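信号待ちで前の車との間隔をどれくらい取るか

投稿者:nebukuro
日付:2022年9月21日

右側通行の国に引っ越して、こちらで運転を始めました。日本では長く乗っていましたが、信号待ちの間隔で迷っています。同乗した同僚には空けすぎと言われ、教習所の補講では詰めすぎと言われました。通勤路の信号で止まるときの前の見え方はこういう感じです。

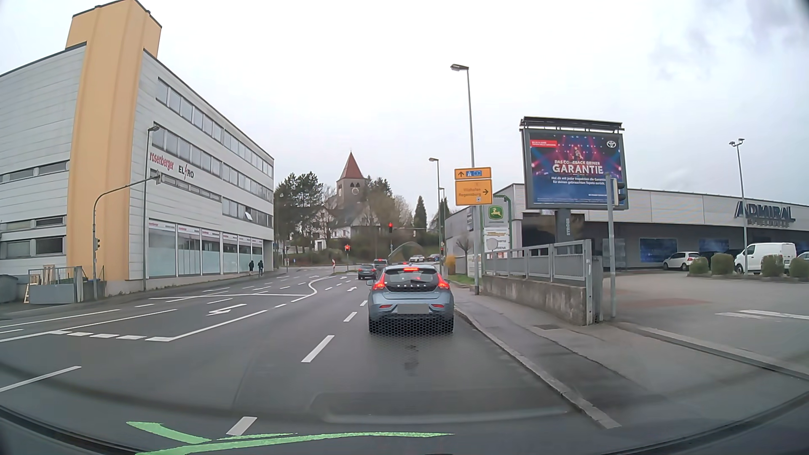
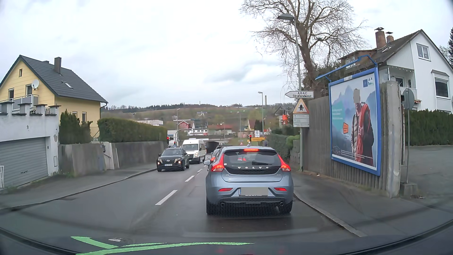 カテゴリ:海外での運転 > 市街地・信号・車線
閲覧:572

nebukuro
続きです。どちらも前がVOLVOのハッチバックで、信号は赤です。聞きたいのは次のことです。
・前の車との間隔は何を目安にしているか
・信号機がいくつも見えるとき、どれを見ているか
・曲がる車線に入るタイミング
車はAT、乗用車です。自分の車は全長が短いほうなので、鼻先の感覚はだいたいつかめています。

kawara_2
自分は前の車の後ろのタイヤが路面に着いているところが見えるかどうかで決めています。見えなければ詰めすぎ。2枚目は後ろのタイヤが左右とも見えているようなので、そのあたりを基準にすればよいと思います。

tokkuri
同じく後輪派です。ただ座高とボンネットの長さで見え方が変わるので、人の数字をそのまま使わないほうがいいです。一度、駐車場で実際に測ってみるとよいですよ。前の車の代わりに家族の車を置いて、タイヤの下が見えるところで止めて、降りて巻尺で測る。自分の場合は思っていたより空いていました。

nebukuro
測るのはいいですね。やってみます。

mm_hidari
空けすぎは迷惑です。交差点の手前が短いところで一台ずつ大きく空けると、後ろの車が曲がる車線に入れなくなります。1枚目のような、左に曲がる車線が分かれていく形の道だと特にそうです。前がつかえていると、曲がりたい車が直進の列の後ろで待つことになる。

kawara_2
それは分かりますが、詰めたところで入れるのは一台か二台です。前の車が故障したときに横へ出られないほうが困ります。

mm_hidari
一台か二台入れるかどうかで、信号一回ぶん変わります。故障は年に何度もありません。

kawara_2
故障だけでなく、救急車が来たときも同じです。ぴったり付けていると動けません。

mm_hidari
ぴったり付けろとは書いていません。車一台ぶんも空けるな、という話です。

tokkuri
二人とも言っている距離はそんなに違わないのでは。

sugi_no_ki
坂を書いている人がいないので書きます。2枚目は先に向かって少し下っています。下りなら前の車が後ろへ下がってくる心配はあまりなく、自分が前に出るほうに気をつければいい。ブレーキを踏む足が緩むとATはじわっと進みます。逆に上り坂では前の車が下がってくることがあるので、もっと空けます。MTの車が多い国だとなおさらです。

nebukuro
坂は考えていませんでした。家の近くに上りの信号があるので、そこは長めに取ります。

hatobue
右側通行の国で8年運転しています。間隔は5メートルくらい、というのをよく聞きますが、止まってからメートルで考えている人はいないと思います。後輪が見えるかどうかで十分です。

それより信号の見方のほうが大事です。日本から来た人は、交差点の向こう側の信号を探す癖があります。国によっては手前にしか付いていないので、先頭で止まり線を越えると信号が見えなくなります。私は最初の年に二回やりました。二回とも後ろから鳴らされて青と知りました。

nebukuro
それも質問したかったところです。1枚目だと、横に伸びた柱から吊られた赤、その左の低い柱の赤、右の道端の小さい赤と見えていて、全部が自分に向けたものなのか最初は分かりませんでした。

hatobue
見えているもの全部が同じ意味とは限りません。曲がる車線用が別になっている交差点では、色がずれる時間があります。私は自分の車線の上か、自分の車線のすぐ脇にあるものを先に決めて、それだけを見ます。確認のために他のも見ますが、動き出す判断には使いません。

ito_kiri
上に吊ってあるほうが見やすいです。前に背の高い車がいても隠れにくいので。VOLVOのハッチバックくらいの高さなら、2枚目でも右の信号が屋根の上に見えています。これがバンだと隠れます。

mm_hidari
前がバンなら空ければ見える、と言いたいんでしょう。

ito_kiri
そうです。前が大きいときは空ける。小さいときは詰めてもいい。車種で変えればいいと思います。

kawara_2
賛成。2枚目は対向に白い屋根の高いバンが写っていますが、あれが自分の前だったら右の信号は見えないでしょうね。左の壁のそばの信号に頼ることになります。

tokkuri
左の信号は自分用と思っていいのかな。

hatobue
写真だけでは決められません。同じ道を何度か通って、右と一緒に変わるかどうか見るのが確実です。

nebukuro
明日の朝見てみます。通勤でWuninskaの角を通るので、ついでに1枚目のほうも。

sugi_no_ki
信号より前の車のブレーキランプを見ている人が多いですが、あれは危ないです。ランプが消えても発進するとは限らない。足を踏み替えただけのこともあります。

mm_hidari
ランプは見ます。リアウィンドウの上の三つ目のランプは高い位置にあるので、二台先の様子がつかみやすい。前の車の窓越しに、その先の車の高いランプが見えることがあります。

sugi_no_ki
窓越しに見えればいいですけど、2枚目みたいに後ろの窓が暗いと先は見えません。あのVOLVOの前の車も、左側に尾灯がのぞいているだけです。

mm_hidari
のぞいているなら使えます。前の車が少し右に寄っているときは、自分は左へ少しずらして止まります。二台先の尾灯が見える位置に。

kawara_2
左にずらすと対向車に近づきますよ。2枚目は対向の黒っぽいHyundaiのSUVが来ている道です。車線の中でずらすにしても、白線までの余裕を見ないと。

mm_hidari
車線の中の話です。線は踏みません。

ito_kiri
この国かどうか分かりませんが、狭い道でミラーをこすった話は職場でもよく聞きます。日本の感覚で左に寄せると、右側通行では中央側に寄ることになります。慣れるまではむしろ右を意識して、車線の真ん中にいるくらいでちょうどいいです。

nebukuro
まさにそれで、最初の月は中央線に寄りすぎていると言われました。ハンドルが左なので、自分が車線の真ん中に座ってしまうと車全体が右に寄る、逆に怖がって左に戻すと寄りすぎる、という繰り返しです。

hatobue
目線を遠くに置くと直ります。近くの破線を見て合わせようとするとふらつきます。1枚目だと、すぐ前の破線ではなくて交差点のほうを見る。

tokkuri
教習所ではどう教わったんですか。補講で詰めすぎと言われたというのは。

nebukuro
Stirellという小さい教習所で、外国の免許から切り替えた人向けの補講を受けました。担当はDelali Amegashieさんという先生です。先生の教えは「止まったあと、バックせずにハンドルだけで前の車をよけて出られるか」でした。出られないなら近い。メートルもタイヤも言われませんでした。

kawara_2
その基準だと私の後輪の目安とほぼ同じか、少し長いくらいになると思います。

mm_hidari
バックせずによけて出るのは、けっこう空けないと無理ですよ。都心でそれをやると割り込まれます。

nebukuro
先生にも割り込まれたらどうするのか聞きました。「入れてあげて、また空ける」だそうです。

mm_hidari
郊外の先生だ。

ito_kiri
都心でも同じだと思います。割り込まれて遅れるのは車一台ぶんの長さだけなので。

mm_hidari
一台で済めばね。バス路線の171番が通る道を朝に走ってみてください。空けたところに三台入ります。

hatobue
それは間隔より車線の選び方の問題ではないですか。合流の手前で列に並んでいるなら、どう止まっても入ってきます。

mm_hidari
それは否定しません。

sugi_no_ki
車線の話が出たので、三つ目の質問に答えます。曲がる車線には、矢印を見てから移るのでは遅いことがあります。1枚目だと左の車線に曲がる矢印が描いてあって、白い実線が交差点へ向かってうねっています。実線のところで入りたくなっても入れないので、手前の破線のうちに決めます。

tokkuri
矢印は前に車が止まっていると見えませんしね。列ができている時間帯は、路面の矢印はあてにならないと思ったほうがいいです。標識があればそちら。

nebukuro
矢印が車の下に隠れていて、直進の車線だと思って進んだら左折専用だったことがあります。そのまま曲がって一周しました。

hatobue
それが正解です。無理に戻るより曲がったほうがいい。私は今でもやります。

ito_kiri
ナビの車線案内はどうですか。うちのNassarのナビは、案内が出るのが遅くて交差点の直前です。設定で早くできるらしいのですが、メニューが見つかりません。

tokkuri
Nassarは「案内」ではなく「音声」の中に入っています。案内の距離というところ。車線の表示も一緒に早くなります。

ito_kiri
ありました。ありがとうございます。音声の中とは思いませんでした。

kawara_2
目印で覚えるのもおすすめです。1枚目なら左に黄色っぽいオレンジの塔のようなものが立った建物があるので、通る道にああいうものがあれば「あれの手前で車線を決める」と覚える。赤い字の看板より高さのあるもののほうが、早くから見えます。

nebukuro
あの建物は私も目印にしています。ただrosenbergerの字のほうを覚えていて、字が読めるころにはもう列の中なんですよね。塔にします。

mm_hidari
2枚目は目印に困らない。橋の下をくぐるところが先に見えているので。

sugi_no_ki
くぐる手前は暗さに注意。曇りの日はまだいいですが、晴れた日だと中がまったく見えなくなります。先が下りならスピードも乗ります。信号が青でも、くぐった先で列が止まっていることがあるので、私はアクセルを離して入ります。

nebukuro
それは補講でも言われました。ライトはオートで大丈夫でしょうか。

sugi_no_ki
短いところだとオートは点くのが遅いです。昼も点けておけば考えなくて済みます。2枚目の対向のSUVもライトが点いていますね。

ito_kiri
タイヤの話を一つだけ。前の車の後輪を見る目安は、夜だと使いにくくないですか。自分のライトがバンパーの下まで当たればいいけど、雨の夜は路面が光って分からない。

kawara_2
夜はナンバープレートの見え方を使っています。自分のボンネットの先にプレートが全部見えて、さらに下のバンパーも見えていれば十分空いている。プレートの下が切れてきたら近いです。

tokkuri
プレートの高さは車種で違うので、バンパーの下端のほうがいいかも。

kawara_2
そうですね。プレートが上のほうに付いている車もありますし。

hatobue
停止中のパーキングブレーキはどうしていますか。長い信号だと、私はかけて足を離します。後ろの人がまぶしくないように。

mm_hidari
私はブレーキを踏んだままです。追突されたときに前に出にくいので。

hatobue
パーキングブレーキでも止まっていますよ。後続が来て止まるまでは踏んでおいて、止まったのをミラーで見てから離しています。

mm_hidari
後続が止まるまで踏むなら、それは賛成です。離す人の多くはミラーを見ていない。

sugi_no_ki
オートホールドの車は離してもランプが点いたままのものが多いので、まぶしさは変わりません。

nebukuro
自分の車にも付いていますが、まだ使っていません。Vallowのレンタカーに乗っていたときに、発進が引っかかる感じがして切ったままにしていました。

sugi_no_ki
車によります。自分の車で一度試してみてください。平らなところで。

nebukuro
朝の報告です。橋の手前の信号は、左の壁のそばのものも右のものも同時に青になりました。小さいほうは見るひまがありませんでした。後ろに車がいたので。
Wuninskaの角は、列の後ろのほうだったので吊ってある信号だけ見て進みました。これで困りませんでした。

hatobue
同時なら、前が大きい車のときは左を見ればいいですね。小さいほうは気にしなくていいと思います。

nebukuro
駐車場でも測りました。後輪の下が見えるところで止めて、家族に巻尺を持ってもらいました。自分の感覚より半歩ほど広かったです。先生の「ハンドルだけで出られるか」も試して、ぎりぎり出られました。ですので当面は後輪の目安でいきます。

kawara_2
よかったです。ぎりぎりなら、上り坂ではもう少し足してください。

mm_hidari
曲がる車線の手前では詰めてください。

nebukuro
混んでいるときはそうします。後輪が見える範囲で。

tokkuri
巻尺は二人でやらないと車の下に入りたくなるので、それが面倒で一回しかやっていません。車を替えたので、また測り直しですね。

ito_kiri
私は5月に車を替えたきり測っていません。今度の休みにやります。ボンネットが長くなったので、前のままの感覚だと詰めすぎていそうです。

kawara_2
測ったら結果を書いてください。車種ごとの差が知りたいです。

ito_kiri
了解です。別のスレッドを立てます。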